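Oto 4, méthode d'apprentissage par démonstration pour la manipulation de textiles (Costonden)
Évaluation : Daiane Barros, 5 mai 2019

Politique entraînée sur 3 533 démonstrations, caméra au poignet seule.

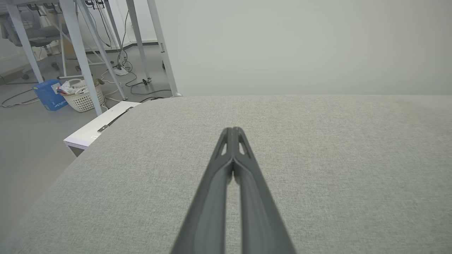 Pince à deux doigts, surface de travail en tissu gris clair.
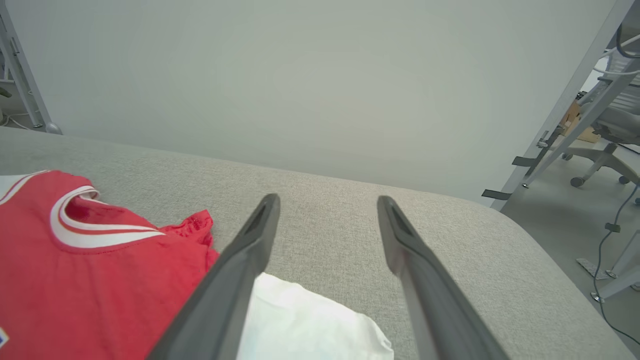
Sur 962 essais de pliage, le taux de réussite dépasse celui de Mellari – surtout sur les manches courtes. La saisie des ourlets reste faible. Réglage en 5 paramètres, mal documentés. Code attendu en septembre.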